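Household Clothing and Linen Handling Study
Second progress report to the Niltano Fund
October 2, 2018
Prepared by Silvana Furtado, Cisotham

1. Period covered

This report covers work from March to the end of the second reporting period. The first report dealt with recruitment and the drafting of the sorting protocol. The present one deals with the bedroom stage: taking mixed clothing off the bed, laying it out, folding it and returning it to storage.

2. Status against plan

The home visits planned for the period have been completed. The session log stands at 201 entries. Of these, 50 have been checked line by line by Yeshi Lemma against the written protocol, and the remaining entries are in the queue. The checking is behind schedule. The delay comes from a change in how garment types are coded, described in section 4.

The kitchen linen stage has not started and remains assigned to the next period, as agreed with the Fund.

3. Conditions in the bedrooms

The protocol was written on the assumption of a plain, flat work surface. Most participants fold on a made bed, and the bed cover has a larger effect than expected. On a smooth cover a shirt can be squared up by pulling at the hem. On a quilted or tufted cover the fabric below moves with the garment, and the stitching leaves the folded edge uneven. Printed covers add a separate problem for the coders, who have to pick out the outline of a garment against flowers and leaves.

Clothing usually arrives as a pile toward the head of the bed, with denim and dark items mixed together. The person then draws one piece at a time toward the open part of the cover and spreads it out before the first fold. 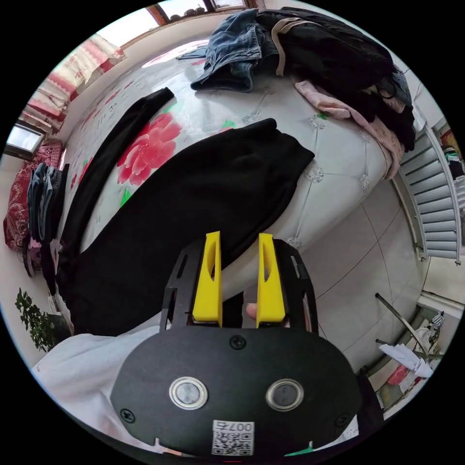

Large black garments account for most of the coding disputes. When such an item is spread out with one end folded over, two coders may disagree on whether it is a top or a pair of trousers, and a long narrow section lying to one side can be read as a sleeve or as a leg. Adalberto Batista has proposed that these be entered as "dark, type not settled" until the item is fully open. The proposal was adopted for all new entries. Earlier entries are being revised as they are checked.

Straps and belts are a smaller matter. They catch on neighboring items when a piece is lifted from a heap and can bring a second garment with it. The protocol now instructs participants to clear straps before lifting.

4. Changes to the protocol

4.1 Garment type is recorded after spreading and no longer at pickup.
4.2 The bed cover is recorded as smooth, quilted or other. Pattern is noted in the comments field.
4.3 Jeans are folded first where present and set at the foot of the bed, and the finished stack is built beside them.
4.4 A fold is counted as complete when the hands leave the garment. The former wording, "when the garment is flat," gave different results on soft covers.

Jucélia Figueiredo has rewritten the participant sheet to match. The new sheet is one page, down from two.

5. Supplies

Storage boxes were ordered from Drarkico and have been received. The lids do not fit when the boxes hold folded denim to the rim, so the fill line has been lowered. No further purchase is requested under this heading.

6. Open items

Dalva Leite is preparing the comparison of smooth and quilted covers. It cannot be finished until the checked portion of the log is larger. A draft table will be sent to the Chowdhury office for comment before it is included in a report.

Two participants have asked to repeat the session with their own folding order. We request the Fund's approval to do so within the existing budget. A reply is needed before the kitchen linen visits are scheduled.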